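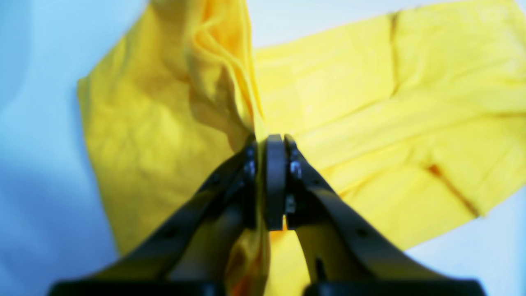
How Do You Teach a Robot to Fold the Laundry?

Think about the last time you folded a T-shirt. You probably picked it up, gave it a shake, laid it down, tucked in the sleeves and flipped it over, and all that time you may have been thinking about lunch. Your hands just knew what to do. You have been practicing with cloth since you were a baby tugging on your blanket, so by now you are a real expert, even if your dresser drawers say something different!

For a robot, folding is one of the hardest chores in the house. In this article we will find out why, and then we will look at how a group of researchers at the Farley Workshop set out to teach a robot to do it, and what they learned when they changed one small thing about the way they taught.

Why cloth is so tricky

Let's start with something easy. Imagine a wooden block on a table. If you push it, it slides. If you pick it up, it is still a block, and it is still the same shape. A robot can learn where the block is and which way it is turned, and that is pretty much everything it needs to know.

Now imagine a shirt dropped on the same table. It might be flat. It might be in a heap, with one sleeve hiding underneath and the collar poking out of the side (or no collar to be seen anywhere). If you drop it again, you get a different heap, and if you drop it a hundred more times you will get a hundred more heaps. Scientists have a name for things like this. They call them deformable objects, and "deformable" just means that the shape can change. Cloth is deformable, and so are string, bread dough, and the cooked noodles on your fork.

There is another problem, too. When you grab a shirt in the middle and lift, the cloth rises up into a little mountain, and folds run away from your fingers in all directions. Some parts of the shirt get covered up by other parts. You know they are still there, because you have met a lot of shirts. A robot has to learn that a sleeve it can't see hasn't vanished.

Eyes on the wrist

The Farley robot has an arm, and at the end of the arm is a gripper. A gripper is a robot's version of a hand, though it is a lot simpler than yours. This one has two fingers that come together to pinch, a bit like your thumb and first finger picking up a potato chip.

Close to the gripper there is a small camera. It rides along wherever the wrist goes, so it gets a very good look at whatever the fingers are about to touch. In the picture that opens this article, you are looking through that camera. The black shapes are the fingers, and the yellow is the cloth they are pinching. Can you find the tall fold going up from the place where the fingers meet? That is one of those little mountains we just talked about.

A close-up view like that is wonderful for seeing wrinkles and edges. It isn't so good for seeing the whole piece of clothing at once. Try it yourself: hold a sweater right up to your nose and see if you can tell which end is the top. (Take a breath in between if it is a wool one. They tickle.)

Learning by being shown

So how does the robot learn? Nobody on the team sat down and wrote a rule for every wrinkle. There would be too many rules, and you would still be reading them when you were a grandparent. They used a method called learning from demonstration, and it is a lot like the way you learned to tie your shoes. Somebody shows you, and shows you again, and after a while you start to get the hang of it.

A person moves the robot's arm by using a special set of controls. The person guides the gripper down to the cloth, closes the fingers, lifts, moves across, and lets go. While all this is going on, a computer saves what the camera sees and how the arm is moving. One try, from start to finish, is called a demonstration.

Then comes the computer's turn. A program looks through the demonstrations over and over, and tries to guess what the person did next at each moment. At first its guesses are terrible. Little by little they get better, and when they are good enough, the program is allowed to drive the robot by itself.

Uthai Wongsuwan gave many of the demonstrations, and he found it much harder than folding with his own two hands. "I can't feel the cloth," he told us. "At home I can tell right away if I've picked up one layer or two. With the robot I have to look very, very carefully, and I still get fooled."

The question

By spring the team had a robot that could fold a shirt fairly well, as long as the shirt began nice and flat. When it began in a heap, the robot got into trouble. It would pinch, lift, put the cloth down, and pinch again in the very same spot, as if it hoped the shirt would feel differently about it this time.

Yaowalak Luangrath had an idea about why. She watched a lot of the saved demonstrations and noticed that they were all rather perfect. Whenever a person made a mistake, such as grabbing two layers by accident, that try had been thrown out. The robot had never been shown a mistake, so it had never been shown how to fix one!

That gave the team a question they could test. Would a robot learn better if some of its lessons had mistakes in them, along with the part where the person makes things right again?

The test

A good test has to be fair. Suppose you want to know if a new pair of sneakers makes you run faster. You wouldn't run uphill in the old pair and downhill in the new pair. You would keep everything the same except the sneakers.

The team did the same with their lessons. They made two sets, and each set had 188 demonstrations in it. In the first set, every single try was smooth. In the second set, many of the tries had a slip in them, followed by a fix. The person might pinch the wrong place, let go, spread the cloth out a little, and try again. The robot was the same in both cases, and so was the computer program. Only the lessons were different.

Next, each version of the robot was given heaps of clothing to spread out and fold. Marcelino Cabello had the job of dropping the clothes, and he tells us he has become very good at it. He dropped each piece from the same height above the table so that neither version got easier heaps than the other. A fold counted as a success only if the edges lined up well enough when they were checked with a ruler, and the person holding the ruler wasn't told which version had done the folding. That way, they couldn't cheer for a favorite without meaning to.

What they found

Each version got 172 turns. The robot that had seen only smooth lessons finished fewer of its heaps, and most of the time it failed in the way you have already heard about, by doing the same thing again and again. The robot that had seen slips and fixes finished 37 more heaps than the other one did. When it grabbed badly, it would often let go, nudge the cloth open, and pinch somewhere new.

It was slower, though. All that letting go and trying again takes time, and on shirts that were flat to begin with, the two versions did just as well as each other. So the lessons with mistakes helped most when the job was messy.

The team is careful about what this means. They used one kind of arm and one kind of gripper, and they only tried fairly thin clothes. They don't know yet if the same thing would happen with thick towels, or with socks, which like to roll up and hide. They also want to find out how many mistakes is the right number. If every lesson is full of slips, will the robot start to think that slipping is part of the job? That is what they plan to look at next, beginning in October.

Try it at home

You can get a feeling for the robot's job with a T-shirt, a table, and two clothespins. Ask a grown-up or a friend to drop the shirt in a heap. Hold one clothespin in each hand and use only those to touch the cloth. Now try to spread the shirt flat and fold it in half.

When that gets too easy, put one of the clothespins away. Then try it while looking through a cardboard tube with one eye shut, sitting down, please, so that you don't bump into anything. Pay attention to what you do when you grab the wrong bit. Do you pull harder? Do you let go and look again? You could draw each heap before you start and write down next to it which spot you pinched first, and see if you get better at choosing.

Words to know

Deformable: able to change shape, like cloth or dough.

Gripper: the part at the end of a robot's arm that holds things.

Demonstration: one try at a job, done by a person, that a robot can learn from.

Fair test: a test where you change only one thing and keep the rest the same.

Written by Paweena Boonyarit for young readers. 12 July 2025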